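**1/**
ok so the cutting board saga continues. For anyone new: I'm making my sister a big maple board for her kitchen and I have been at it since before Thanksgiving. It's Dec 25, 2024 and yes, I missed the deadline by exactly one present

**2/**
She got a card with a drawing of a board in it. She laughed! She also asked if it would fit her sink - it won't, and I'm choosing to deal with that in March

**3/**
Where we're at: three planks, edge to edge. I wanted one wide one in the front because the grain has these faint swirls I'm kind of in love with. The middle and back ones are calmer, long streaks running side to side

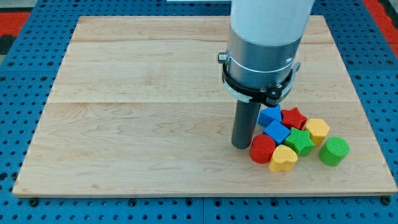
**4/**
Lots of you asked about the blue table with the holes. It's at Trirside, the shared shop over by the bus depot, and I want one at home so badly (my garage says no, my wallet says no louder)

**5/**
Seams: I planed those edges so many times that I dream about them. Anastasia Katsaros talked me out of adding a walnut strip and I was grumpy for a whole day, but she was right, all pale looks way better

**6/**
Still to do - sand, sand again, round over the corners, then oil. I've got a tin of the Gilani stuff someone here recommended. Starting the final pass at 400 grit unless one of you yells at me first

**7/**
Also taking votes on feet or no feet. I'm leaning no feet so she can flip it, but she does slide things around like a maniac. Replies are open, go!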